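Can a ceremonial president refuse to sign a bill? Help with my evening class

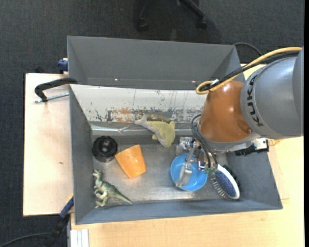 Issue 96, page 8

Posted by Flasine

Hello all, I hope this is the right board. I've gone back to studying at the Hamville evening college after a very long gap, and we've reached heads of state who are meant to be above party politics. Our tutor says a ceremonial president "signs what parliament sends". My textbook makes it sound as though some of them can say no. I have 2,000 words to write by the end of March and I'm going round in circles - can they refuse or can't they?

Hongmei Jin

What a nice topic, and please don't worry, it muddled me too when I studied it. It depends on the country, so pick your examples before you write a word! In Ireland the president can't simply turn down a bill because they dislike it, but they can send most bills to the Supreme Court to check they fit the constitution (money bills are left out of this). If the court finds against the bill, the president must decline to sign it. In Germany the president has now and then refused to sign where a law seemed to clash with the constitution, and scholars still argue over how far that power goes. Israel is different again, as the president there signs most laws but has no veto. I'd take 2 countries and compare them properly, as you'll run out of room with more. Do read the constitutions themselves - they're shorter than you'd think, and the Irish one is quite readable in English.

Rurko

They can't. It's just a rubber stamp, whoever wins the election decides everything.

Li

I'd be a bit careful with the answer above mine. Hongmei has it right on Ireland. You might add a paragraph on influence as well, meaning speeches, visits and quiet talks with party leaders after a close election. My old tutor gave good marks for that part. Good luck with it, and do let us know how you get on.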